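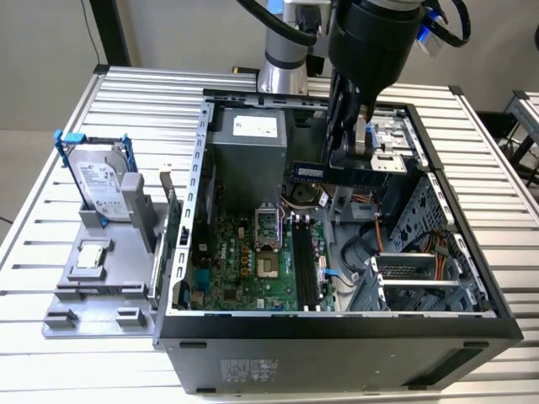 The town library in Chaiyaporn will give away refurbished desktop computers to families with school children, starting in March. The library collected the machines from offices in the area during the winter, and 359 families have already put their names on the list. Most of the donated computers are older office models, and each one must be opened and checked before it goes to a home. In a Dell tower with the side panel off, the processor socket is empty and its metal bracket stands up, so a machine in this condition needs a processor before anything else can be tested. The library buys missing parts with a grant of 3290 dollars from the local company Prandosis.

Siriporn Sukprasert, who manages the program, said that the need became clear when the schools moved homework to the online system Adance. Many parents have a phone but no computer, and children write long essays on a small screen.

"We had one girl who came every evening and typed until we closed," she said. "She asked if she could borrow the computer for the weekend. We did not have a good answer for her."
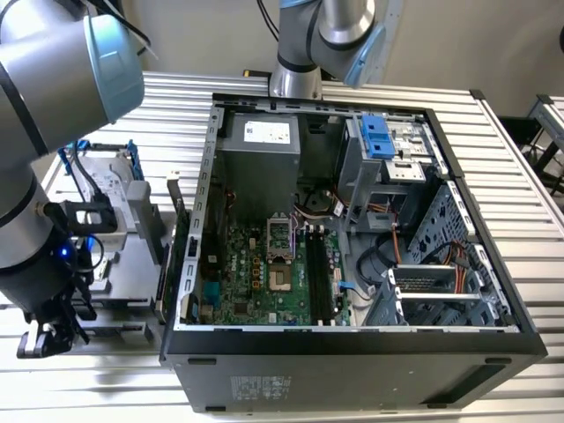 Families do not pay for the computer, but they are asked to come to one evening class before they take it home. The class lasts two hours and teaches how to save files, make a strong password and recognize a false email. Children are welcome – the library will have a table with games and some fruit.

Each family will also receive a keyboard, a mouse and a screen. Screens are still the biggest problem. The library has more than 100 of them, but the list is much longer, and offices often keep their screens when they change the computers.

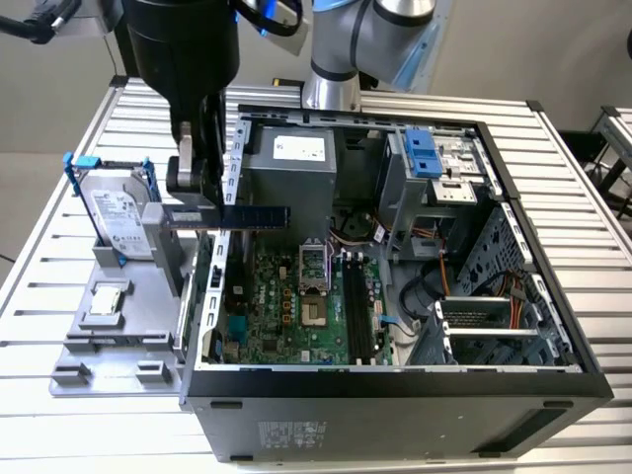 People who want to help can bring equipment to the side entrance on Fladov Street, from 9 a.m. to 4 p.m. Laptops are accepted only with their charger. Loose parts are also welcome, above all memory modules like the dark blue one held over the green Dell board, and old hard drives if the owner has erased them first. The library cannot take printers or televisions.

Families can apply at the front desk until the end of March.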